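Getting old floor wax off pale tile without ruining it?

Posted in Cleaning and Home Care, 2024-02-18

Octavio Huanca
Hello everyone, and thank you in advance for reading all of this, as my wife tells me I never could ask a short question. We moved into a house on Clollilano Street last September, and the back room has a pale tile floor that never looks clean. I mop it, it dries, and it has the same dull gray cast it had before I started. The previous owner left a note in a kitchen drawer saying she waxed it "every spring and fall," so I suspect there are years of polish on there.

I'm adding a few pictures of pale surfaces and a basket. 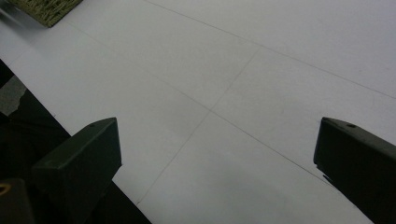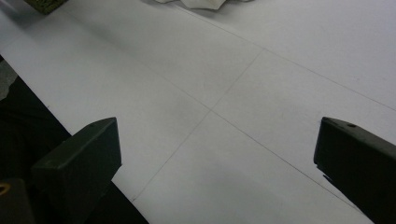
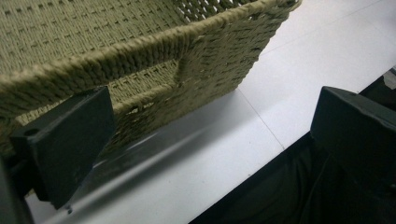
I have tried dish soap, and I have tried vinegar in warm water, which my mother swore by for everything from windows to sunburn. Neither did much. My neighbor says to rent a machine and my brother-in-law says to rip it all out, but he says that about most things in our house. The room is 463 square feet, so I would love to know what I'm getting into before I start. Is there a way to tell if it really is wax? And can I do this by hand with a bad knee?

Marisol_B
Welcome to the new house, Octavio! I went through this very thing with my mother's sunroom, so I feel for you and your knee both.

First, find out what you've got. Pick a spot behind a door, put down a little stripper mixed the way the bottle says, and let it sit for 10 minutes. Then scrape gently with a plastic putty knife. If you bring up a cloudy, yellowish sludge, you have old polish. If nothing comes up, stop there, because it may be wear in the tile itself and no amount of scrubbing will fix that.

Please find out what the tile is before you do even the test spot. Glazed ceramic will put up with a good deal, but natural stone is fussy, and I would put the vinegar away until you know for sure. Some older resilient tile can contain asbestos too — if there's any chance of that, don't scrape or sand it, and have it tested first.

If it is wax on ordinary ceramic, work in small patches, one corner at a time, and have 2 buckets going, one for the stripper and one for clean rinse water. Change the rinse water more often than you think you need to (this is where I went wrong the first time, and I just spread the gray around). A scrub pad on a long pole will save your knee. Open the windows, wear gloves, and never mix the stripper with bleach or ammonia or anything else under the sink.

Rinse everything twice. Then leave the floor alone for 24 hours before you decide if it needs a sealer. My mother's didn't, and she was almost disappointed, as she had already bought the sealer.

tilegrout_dad
just rent the machine. did ours in one afternoon. get the soft pads not the black ones, the black ones scratch

Octavio Huanca
Thank you both so much. Marisol, I will start behind the closet door once I know what the tile is, and I've moved the vinegar back to the kitchen where it belongs. I'll write again when I've done the test patch — my wife wants to know about the grout next, so I may be back with a longer one.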